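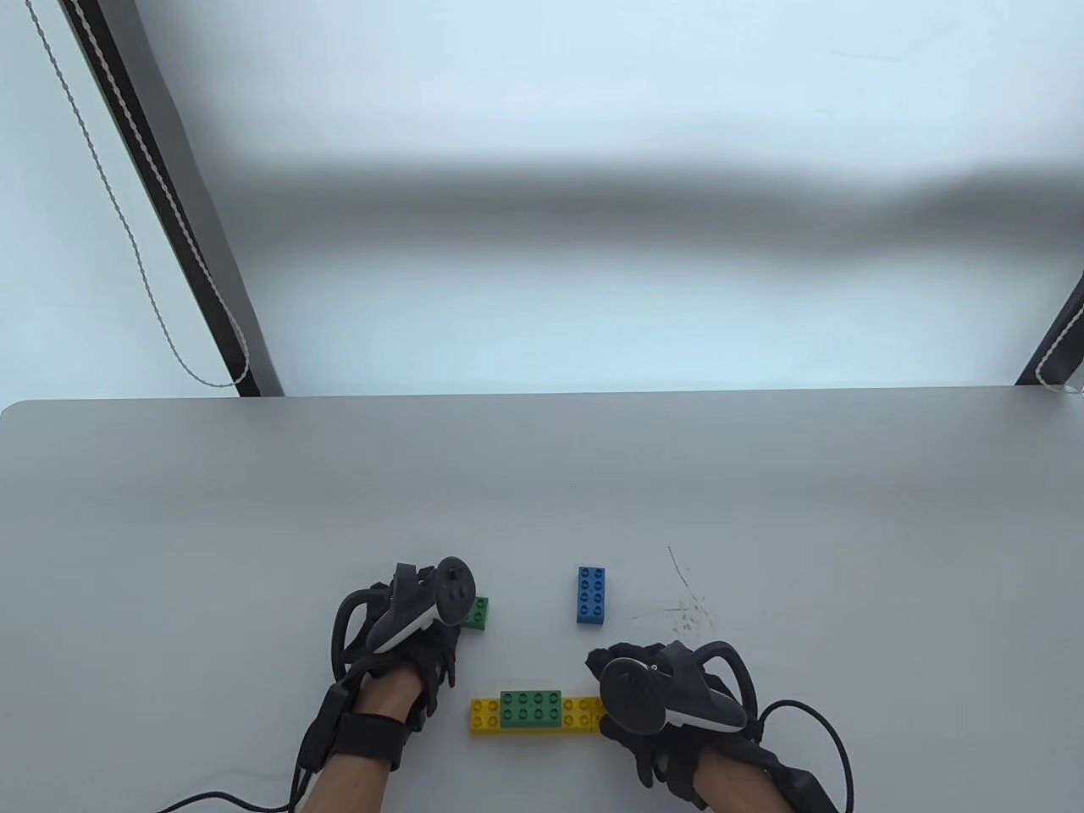

Both hands on the table.

Posted January 21, 2024 by fludgateroad

Cold again. Ice on the inside of the pantry window when I got up, and the cat's water on the back step was solid. I broke it out with the heel of my boot and filled the bowl from the kettle and the tap mixed.

Went through the stored apples before breakfast. I have been putting it off since New Year. The rack in the cellar has done well down at the bottom and badly at the top, the same as last winter, and I still have not moved the top tray. The Grimuvovs are holding. They were hard and sour when I picked them and I nearly gave the lot away, but they have turned yellow and the skin has gone a little greasy, which the old orchard booklet says is right for them. Cut one in half at the sink and ate it with cheese. Good. Still sharp near the core. The russets have shriveled but taste fine. The red ones from the tree by the gate are finished, brown right through from the middle with nothing showing on the outside until you press with your thumb. I put those in the bucket for the compost and kept back the ones that were only bruised.

Weighed what was left on the bathroom scale, standing on it with the crate and then without. 18 pounds of keepers. That should see me into March if I don't start giving them to everybody who comes to the door.

Made sauce out of the bruised ones. No sugar, a bit of lemon peel, a lot of cinnamon because the lid came off the jar. It is more brown than I would like. Four jars and a bowl. The bowl is for tonight.

After that I walked down to the mailbox. The road has been plowed but not sanded, and the stretch by the culvert is glare ice from one side to the other, so I went along the bank in the crusty snow and held on to the fence. Tracks of a fox, or a small dog walking alone, going the same way as me and then under the wire. Mail was the propane bill and the Wotedance seed catalog.

The propane first. I owed 178 dollars, and I had been expecting worse. They were out with the truck before the holidays and I must have used less than I thought. I have kept the front room closed off since Thanksgiving with a blanket along the bottom of the door, and I think that is the difference. Wrote the check and put it in the envelope with no stamp, then found I had no stamps. It is on the shelf by the door.

The catalog took up the rest of the morning. It is thinner this year and they have gone to a shiny paper that I don't care for. You can't write on it with pencil. I used to mark the margins and then go back in a week and cross out half of what I marked, and it was a decent system. Ballpoint smears on this stuff. I ended up writing page numbers on the back of the propane envelope, the one they sent, not the one going out.

They have dropped the long white radish. I looked in the index twice. They have kept the round one, which gets woody if you turn your back on it. The price of onion sets has gone up again. Leeks the same as last year. They have a new squash on the cover that looks like every other squash.

What I want, as far as I can say in January:

Beans, the same pole beans as always, from my own seed if it's any good. I will try a few on a wet paper towel next week.

Carrots. One packet of the short kind. The long kind fork in my ground and come up looking like pants.

Leeks. I was late with them last year and had pencils. Start them in the house by the end of February whatever the weather is doing.

Tomatoes. Two kinds at the most. Last spring I had every windowsill full and could not pull the curtains, and then most of them went to the church sale anyway.

No melons. I have written that here before and then ordered melons. No melons.

Late in the morning I got out last year's diary to see when I had done things, and it was not as much help as it should be. I wrote down a lot about the weather and the state of the road, and what I had for supper, and then for most of May there is nothing at all. I know why. I was out from first light and fell asleep in the chair. But that is exactly the month I want to know about. When did I put the beans in? When was the last frost? I have one line that says "cold, covered everything, both sheets" and no more. I have made up my mind to write one line a day in May this year even if it is only the temperature and what went in the ground.

Lunch was bread, the cold potatoes fried up, and an egg. The hens at Moodley have started again, I'm told, so eggs will come down in price at the farm stand.

Went out afterward to look at the trees. The pruning wants doing and it was too cold to do it properly. I took the hand saw anyway and had the dead limb off the gate tree. That tree is a puzzle. It bears every year, it looks healthy, and the apples don't keep past Christmas. I have thought about grafting it over to Grimuvov and I think I will try it on one branch. I would need to cut the scions soon, while the wood is asleep, and keep them in damp sawdust in the cellar until the sap moves. I have the sawdust. I have tape. I have done it once before, badly — out of all the pieces I put on, one took, and the wind broke it off that August when it had leaves on.

Cut a handful of shoots from the Grimuvov as thick as a pencil, from the sunny side, last year's growth. Labeled them with masking tape, wrapped them in a wet feed sack and put the bundle behind the potato bin. I am writing that down so I don't find them in June and wonder what they are.

There was a rabbit at the young trees. The wire guards are fine but the snow has packed up so high that he can stand on it and reach over the top. He has had the bark off one side of the little plum, a piece the length of my hand. It doesn't go all the way around, so it may live. I stamped the snow down in a ring around each one and tied burlap above the wire. My fingers stopped working before I got to the last knot and I had to come in, warm them over the stove and go back.

The feed store in Fludgate was selling orchard mice bait at the counter when I was in before Christmas and I didn't buy any. I don't like it with the cat. Stamping the snow will have to do.

Read for a while by the stove with my boots off. The library book is about a family that planted 400 acres of oranges and lost the whole crop in a freeze, and it is slow going, with a great deal about railroads. I have it for another week. I keep on with it for the parts about the smudge pots. They burned old tires in the end. You would not want to live downwind.

It was still light at a quarter to five. I noticed it while bringing in wood. There was a pink streak behind the Moodley hill and a dog barking a long way off, and the snow had that squeak it gets when it is going to be a very cold night. Left the kitchen tap at a drip and opened the cabinet under the sink to let the warm air in. Moved the squash off the cellar steps and in beside the furnace, up on a board. One had a soft spot at the stem. Cut it out and roasted the rest of it for supper with salt and some of the sausage, and had the apple sauce alongside.

The sauce is better cold than it was hot. Less cinnamon next time.

Thermometer on the porch read 2 above when I went to shut up. No wind. Stars very clear. The owl was going in the spruces, the same two notes as last week, with a long wait between them.

To do: stamps. Sand for the culvert stretch, if the town won't. Swap the top apple tray to the bottom. Bean seed on a wet towel. Ask at Fludgate if they have grafting wax or if I have to send away to Wotedance for it, and what they want for postage.

Recent entries
Snow to the second rail
The last of the cabbage
Cellar shelves, again
New Year's, no company
What the rabbits left
Road closed at Moodley

Contact | Copyright fludgateroad, all entries | Back to top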